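쿠키 안내: 이 사이트는 로그인 유지와 방문 통계를 위해 쿠키를 사용합니다. 계속 이용하시면 쿠키 사용에 동의하는 것으로 간주됩니다. [동의] [설정 변경]

합판 카약 바닥 폴리우레탄 도료가 에폭시 위에서 일주일째 끈적입니다. 다 벗겨야 하나요?
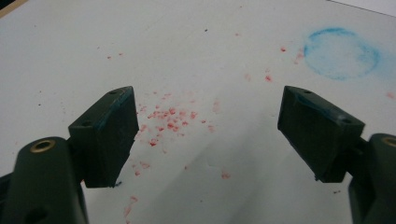
작년 가을부터 합판 카약을 만들고 있습니다. 선체 안팎은 에폭시로 함침하고 바깥쪽에는 유리섬유를 한 겹 입혔습니다. 에폭시 작업은 별 탈 없이 끝났고, 지금 문제가 되는 것은 그 위에 올린 1액형 폴리우레탄 바니시입니다. 제품은 Brerkinon 유광이고 250ml 캔을 두 통 썼습니다. 첫 번째 도막은 이틀이 지나도 손가락이 붙었고, 일주일이 지난 지금도 손톱으로 누르면 자국이 남습니다. 원인을 찾아보려고 자투리 판에 조건을 바꿔 가며 칠해 보는 중인데, 아무것도 칠하지 않은 맨합판 조각에서는 하루 만에 말랐습니다. 사진처럼 흰 면에 붉은 부스러기가 흩어져 있으면 바로 눈에 띄는데, 투명 도막에 먼지나 사포 가루가 들어가면 비스듬히 빛을 비춰야 겨우 보이더군요. 그래서 혹시 에폭시 표면에 뭐가 남아 있었는데 제가 못 본 것은 아닌지 의심하고 있습니다.

작업 조건을 적어 둡니다.

- 에폭시 마지막 도포 후 바니시까지 5일
- 작업장 온도는 낮에 17도, 밤에 9도
- 사포는 180번, 건식
- 사포 후 시너를 묻힌 걸레로 한 번 닦음
- 바니시는 희석 없이 붓으로 도포
- 경화제는 저속형

아민 블러시라는 말은 들어 봤는데 제 눈에는 에폭시 표면이 그냥 깨끗했습니다. 기름기가 조금 도는 부분이 있었지만 사포질하면 없어질 것이라고 생각했습니다. 사포가 유난히 빨리 막히기는 했습니다.

궁금한 것은 두 가지입니다. 첫째, 더 기다리면 굳을 가능성이 있는지. 둘째, 벗겨야 한다면 에폭시까지 손대야 하는지. 7월에 물에 띄울 생각이라 시간은 좀 있습니다. 바닥 면만 칠한 상태이고 갑판은 아직 에폭시 그대로입니다.

작성: 선실없는배

Clive Sedgwick

사포가 빨리 막혔다는 대목을 보면 블러시일 가능성이 높습니다. 아민 블러시는 경화제의 아민 성분이 공기 중 습기, 이산화탄소와 반응해서 표면에 생기는 왁스 비슷한 막입니다. 밤에 9도까지 내려가는 곳에서 저속형 경화제를 썼다면 생기기 쉬운 조건입니다. 얇게 생기면 눈으로는 거의 구분이 안 됩니다.

중요한 점은 이것이 물에 녹는다는 것입니다. 시너로는 잘 지워지지 않고 걸레질을 하면 옆으로 번지기만 합니다. 사포부터 대면 막이 입자에 끼고, 일부는 갈아 놓은 홈 안으로 밀려 들어갑니다. 그래서 순서는 물로 먼저 씻고, 말리고, 그다음에 사포입니다.

다른 가능성도 하나 있습니다. 1액형 폴리우레탄이나 알키드 바니시에 들어가는 건조제는 덜 굳은 에폭시에 남은 아민 때문에 제 역할을 못 하는 경우가 있습니다. 그러면 블러시를 다 씻어 냈어도 도료가 마르지 않습니다. 맨합판에서 하루 만에 말랐다고 하셨으니 도료 자체의 불량은 아닙니다. 5일이면 여름에는 충분하지만 말씀하신 온도에서는 짧습니다. 저라면 그 온도에서 최소 2주는 둡니다.

첫 번째 질문에 대해서는, 일주일이 지나도 손톱자국이 남는다면 기다려도 제대로 굳지 않을 것으로 봅니다. 겉은 언젠가 덜 끈적이게 되겠지만 그 위에 덧칠하면 나중에 들뜹니다. 벗기세요.

두 번째 질문. 에폭시는 그대로 두면 됩니다. 방법은 다음과 같습니다.

1. 카드 스크레이퍼로 바니시를 긁어냅니다. 무른 상태라 사포보다 이쪽이 훨씬 빠릅니다. 모서리를 살짝 둥글려 두지 않으면 유리섬유를 파먹습니다.
2. 남은 찌꺼기는 도료 제조사가 지정한 희석제를 묻혀 닦습니다. 걸레를 자주 바꾸고 환기하세요. 페인트 리무버는 쓰지 마세요. 염화메틸렌이 든 제품은 에폭시까지 무르게 합니다.
3. 미지근한 물과 거친 나일론 수세미로 전체를 문지르고, 마르기 전에 종이 타월로 걷어 냅니다. 물만 증발시키면 녹은 막이 그 자리에 다시 남습니다.
4. 완전히 마른 다음 120번, 이어서 220번으로 갑니다. 반짝이는 점이 남지 않아야 합니다.
5. 물을 뿌려 봅니다. 물이 고르게 퍼지면 됐고 방울로 뭉치면 아직 뭔가 남아 있는 것입니다.

전체를 다시 칠하기 전에 뱃머리 쪽 손바닥만 한 면적에 먼저 발라 보고 이틀을 기다리세요. 맨합판에 시험하는 것은 이 경우 의미가 적습니다. 같은 에폭시, 같은 날짜에 바른 면이어야 비교가 됩니다.

물푸레

저도 비슷한 일이 있었는데 그냥 햇볕에 내놨더니 굳었습니다. 한 달쯤 걸린 것 같네요. 급하지 않으면 그냥 두세요. 도료는 다른 회사 것이었습니다.

Aishwarya Chettiar

위에서 햇볕에 두라는 답이 있는데 권하고 싶지 않습니다. 선체 전체가 고르게 데워지지 않고, 유리섬유를 입힌 지 얼마 안 된 짙은 색 합판은 표면 온도가 꽤 올라가서 천 무늬가 비쳐 나오는 경우가 있습니다. 온도를 올리고 싶으면 비닐로 천막처럼 덮고 안에 전기 히터를 두어 25도 정도로 며칠 유지하는 편이 낫습니다. 이때도 바니시를 먼저 벗기고 나서 해야 합니다. 희석제로 닦은 직후에는 히터를 켜지 마시고 냄새가 다 빠진 다음에 하세요. 등유나 가스 히터는 수분과 이산화탄소가 나오므로 에폭시 작업에는 맞지 않습니다.

Clive 님 답에 덧붙이자면 2액형 폴리우레탄으로 바꾸는 방법도 있습니다. 굳는 방식이 달라서 건조제 문제를 피할 수 있습니다. 저는 Mindix 2액형을 5미터짜리 카약에 썼고 선체 바깥쪽 세 번 도포에 654g이 들어갔습니다. 단점은 가격이 비싸고 이소시아네이트 때문에 제대로 된 호흡 보호구가 필요하다는 것입니다. 분진 마스크로는 안 됩니다. 밀폐된 차고라면 저는 1액형을 쓰고 기다리는 쪽을 고르겠습니다.

갑판이 아직 에폭시 그대로라고 하셨는데, 칠하기 전에 갑판도 똑같이 물로 씻으세요. 같은 온도에서 굳었으니 상태도 같을 것입니다. 그리고 에폭시를 옥외에 그대로 오래 두면 자외선에 상하니 칠할 때까지 실내에 두시고요.

사포 가루는 진공청소기로 빨아들인 뒤 물을 살짝 적신 천으로 닦으면 됩니다. 끈끈이 천은 제품에 따라 왁스가 남아서 저는 쓰지 않습니다.

선실없는배 (작성자 댓글)

답변 감사합니다. 안 보이는 안쪽 귀퉁이에 물을 뿌려 봤더니 방울로 뭉칩니다. 수세미로 문지르고 닦은 자리는 퍼지고요. 블러시가 맞는 것 같습니다. 스크레이퍼로 한 뼘 정도 긁어 봤는데 껌처럼 말려 나옵니다. 바닥 전체를 벗기고 갑판도 씻은 다음 2주 두었다가 뱃머리에 시험하겠습니다. 2액형은 작업장 환기가 안 좋아서 이번에는 넘어가겠습니다.

이 글의 조회 수 2314 | 문의: 하단 연락 양식 이용 | © Wonley 목선 자작 게시판 | 맨 위로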